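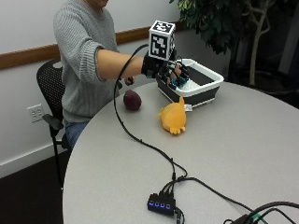
Cuffs gone baggy on a cable jumper, reknit or live with it?

Home Forums Knitting Repairs & Alterations Search Log in

**mossstitchmeg**
9 Feb 2019

Hello all, long time reader and not much of a poster, but I need opinions and my husband's is "it's a jumper".

It's the grey cable one in the photo at the top. I finished it in September and I love it more than anything I've ever made, body's fine, neck's fine, hem's fine. The trouble is the cuffs. I can't leave a sleeve down. The minute I sit at a table to do anything I shove them up to the elbow, and now when I pull them back down the ribbing just sort of hangs there like a windsock. They go in my tea. They went in the butter on Sunday's roast, or near enough.

Yarn is Steller Aran in the mid grey, which the label says is wool with a bit of nylon, and I used 480g of it including a swatch I ripped back. Cuffs are 2x2 rib on 4mm needles, same ones as the hem. Sleeves were knitted from the shoulder down, so I'd be pulling out from the cast off end, which I gather is the easy way.

So do I:
- rip the cuffs and do them again on smaller needles
- thread some elastic through
- just stop pushing my sleeves up (won't happen)

I've got most of a ball left. Any thoughts gratefully received!

**Bimla Kaushik**
Rip them. You've got top down sleeves and spare yarn, it's an evening's work per cuff. Go down to a 3.25 and take out some stitches in the first round while you're at it. I never use the same needle for cuffs and hem, cuffs get ten times the abuse.

**tangledtom**
Before anyone rips anything, has it been washed lately? Wool rib will pull itself back in a surprising amount if you soak it properly and then pat the cuffs narrow while they're damp. I bunch mine up so all the purl columns disappear and leave them like that till they're bone dry. Free and takes no skill, I've done it with a pair of shop bought ones too.

**mossstitchmeg**
Washed it a fortnight ago, Tom, but I laid it flat and smoothed the cuffs OUT because I wanted the cables to look nice. Have I done this to myself?

**tangledtom**
You've not helped! Smooth the cables all you like, but leave rib alone. Pinning rib out flat is how you kill it. Try another soak before you do anything drastic.

**Bimla Kaushik**
A soak will get her a week and then they'll be back up past her elbows. It was knitted on 4mm, it's loose rib. Blocking doesn't change the number of stitches.

**tangledtom**
Not saying it's for ever, only that it costs nothing to try first. I'm still wearing a cardigan from my college days with its first cuffs on.

**purl_harbour**
Elastic! I know I'll get shouted at. I use the very fine clear knitting-in stuff, three rows of it run round the inside with a darning needle, catching the back of the knit stitches. You can't see it and it comes out again if you hate it. Mine came off a reel from Fiadzo, they do the haberdashery stall in the covered market on the first floor.

**Bimla Kaushik**
Not shouting, but I've had to pick that stuff out of two jumpers for other people. It perishes, it goes to little crumbly bits and you're there with tweezers. On something she's spent months on I wouldn't.

**purl_harbour**
How long had it been in though? Mine's been in through three winters and it's still springy. I suppose if you tumble dried it, it would go, but who's tumble drying a wool jumper.

**Bimla Kaushik**
My sister.

**nisreen rizk**
Hi Meg, another sleeve shover here. I teach infants and there's paint everywhere so mine are up from nine till half three. What sorted it for me was changing the rib as well as the needle. 1x1 twisted rib, where you knit into the back of every knit stitch. It's slow and a bit dull but it grips. It has less stretch than 2x2, so measure round the fattest part of your forearm, where the sleeve actually sits when it's pushed up, and make sure it'll go round there. I did my first go to my wrist measurement and got red rings on my arms.

That's the thing I'd want to know really. How wide is it where you push it to? If the cuff has to sit up near the elbow all day it's being stretched to nearly double, and I don't think any rib likes that.

**mossstitchmeg**
Ooh I hadn't thought of that. Just been round with the tape. Wrist is 16cm, and I got very different numbers on the forearm depending on how hard I pulled, so I'll do it again when I've not got a cat on me. But yes, it's a LOT bigger than the wrist. The rest of the sleeve has a fair bit of room in it, so it's only the cuff doing the work.

**oldgansey**
If you're always going to wear them up, make them to be worn up. Fishermen's jumpers often had sleeves that stopped well short of the wrist so the wool wasn't soaking wet all the time. Take the cuff off plus a few inches of sleeve, rib it to fit below the elbow, done. No bagging because it's not being asked to do two jobs.

**mossstitchmeg**
That's very sensible and I hate it! My arms would be freezing on the bus.

**oldgansey**
Gloves. Long ones.

**wendywoo52**
Has anybody mentioned the yarn? I made a tank top in Steller Aran and it grew. Lovely to knit, soft as anything, but there's no bounce in it. I've gone over to Nilteo for anything with ribbing now, it's a bit scratchier but it springs back. Might be worth doing just the cuffs in something with more life in it.

**tangledtom**
Then you've got cuffs that don't match. Greys are the worst for it, there's always one that goes green next to the other.

**wendywoo52**
Not if you do it on purpose. Do them in mustard!

**Bimla Kaushik**
I'd stick with what it's made of. Different yarns wash differently and you'll end up with a pucker at the join. And I've knitted plenty in Steller, rib included, and had no bother. It's needle size. People knit rib far too loosely and then blame the sheep.

**wendywoo52**
Well mine grew, Bimla, and it was on a 3.5. I can only tell you what happened to my tank top.

**nisreen rizk**
Could you both be right? It's a soft yarn so it wants a smaller needle than you'd use for a crisp one. Meg, how long are the cuffs now? A deeper one holds on better in my experience. I do 13 rounds at the absolute least on aran weight and usually a good many more.

**mossstitchmeg**
They're quite short, the pattern (it's the Zemgate pullover if anyone knows it) has you do hardly any. I did think at the time that it looked a bit mean.

**purl_harbour**
I've made the Zemgate! The cuffs are rubbish on it. I lengthened mine and also did a stretchy bind off that I regretted, it went all frilly. Whatever you do, use an ordinary one and don't strangle it.

**mossstitchmeg**
Right, so here's my plan, shout if it's daft. Soak first like Tom says and see how it looks, if only so I'm working with sleeves that are the size they're meant to be. Then if they're still floppy (they will be, sorry Tom) pull out one cuff, 3.25 needles, decrease a bit in the first round, twisted 1x1 and a proper long one. Wear it lopsided for a few days and then decide about the other.

**Bimla Kaushik**
Good plan. Put a lifeline through the last sleeve round before you pull anything. With cables just above you really don't want to be hunting for dropped stitches.

**tangledtom**
No offence taken. Cool water and don't wring it!

**oldgansey**
Weigh the leftover before you start. If it's under 100g and you're going deep on both, knit the second cuff before you get generous with the first.

**mossstitchmeg**
It's 70-something on the kitchen scales so that's noted, thank you. It's in the sink now. Water's gone a funny colour, which I'm choosing not to think about.

**wendywoo52**
Mustard is still an option x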